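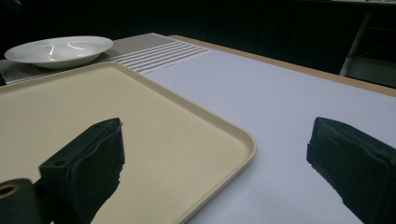
How to stop two hand-held grippers from dropping the knife

On a table-setting job with two operators, the knife is where things go wrong. Plates forgive you. Trays are big and dull and stay where they are put. The knife waits until both grippers are over the tray and then slides out sideways, point first.

We logged 299 runs at the Omcombe bench in August and lost the knife in 30 of them. I blamed the operators, one of whom was me. Shalini Semwal blamed the pads, and was irritatingly correct.

Step 1. Look at the pads before you look at anything else. Open the fingers all the way and check the inner edges under a decent lamp. Notches and torn bits mean the steel is touching a few high spots and very little else. Ours were ragged for weeks and we called it "broken in."

Step 2. Close the fingers on a strip of paper and tug. If it slides out anywhere along the pad, change both sides. Changing one gives you a gripper that pulls to the left, as I can report.

Step 3. Agree on who goes first. Say it out loud: "mine," then "clear." The second gripper stays outside the tray rim until it hears "clear."

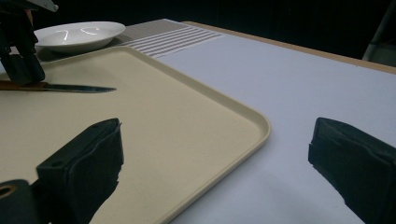 Step 4. Grip the handle, never the blade. A flat blade will turn between worn pads, and the point goes wherever it likes. Keep your free hand off the table while the knife is up.

Step 5. If it slips, let it fall. Dalva Brandão has a small scar from run 107 and no longer catches things.

Step 6. Write down the drop, the pad set and who was holding. "Knife again" was our entire entry for run 531 — not much use to anyone, including the person who wrote it.

Spare pads are in the Jakska drawer, under the tape.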